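Search this site
Type and hit enter

GST, the small supplier line, and my shoebox

I crossed the small supplier threshold in April and didn't notice until the end of the month. For anyone outside Canada, that's the point where a sole trader has to register for GST and start charging it. I do bookkeeping and teach a few classes on the side, so you would think I'd have seen it coming. I had the two incomes on separate sheets and never added them together.

The sheets were the problem. Teaching income went in one, bookkeeping in the other, and each looked fine alone. The limit covers everything you earn as a sole trader, taxable sales all in one pot. Once I put them in one column the answer was plain enough.

Registering was easy. I did it online before breakfast and had a number by 7. Going back through the invoices took much longer. Pesonen, my biggest client, had been billed twice after I went over, with no tax on either one. I wrote to Chanida Mahawong in their office and she asked for corrected copies with the new number on them. The tax on the two came to $558 and they paid it with the next run. I was ready to eat that cost myself, so I was glad.

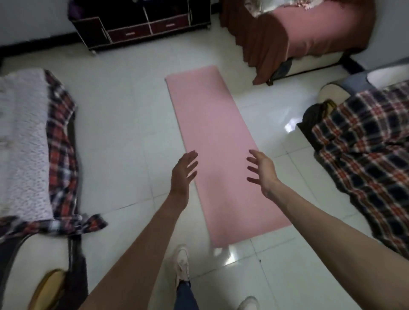
Input tax credits were the next job. Once you're registered you can claim back the GST you pay on things you buy for the business, and in some cases on stock and equipment you already had on hand the day you registered. I went through the shoebox of receipts and made a list. The laptop was easy, bought new and used for nothing but work. A pink yoga mat is a smaller item, but if it's for teaching it goes on the list with everything else, and the receipt has to be there to back it up. I had 18 receipts I could use and a few more that had faded to blank paper. Those I left out.

I've moved everything into Jadness now, one ledger for both kinds of work. I tried Fesik first and it was fine, but it wanted a separate file for each business name and that would have put me back where I started. Jadness has a tax column that fills itself in, though you still have to check it - it put GST on my bank fees until I told it to stop.

The other change is a second savings account. Every time a client pays, the tax part goes straight over and I don't touch it. There's $1,679 in there at the moment and none of it is mine. I file once a year, so it will sit for a while.

Still to do: new invoice template, a note to the Landia studio about my class rate, and find out whether they want the tax shown on its own line. I'll also scan the rest of the receipts before they go the way of the faded ones.

Filed under: Money and Paperwork, Self-Employed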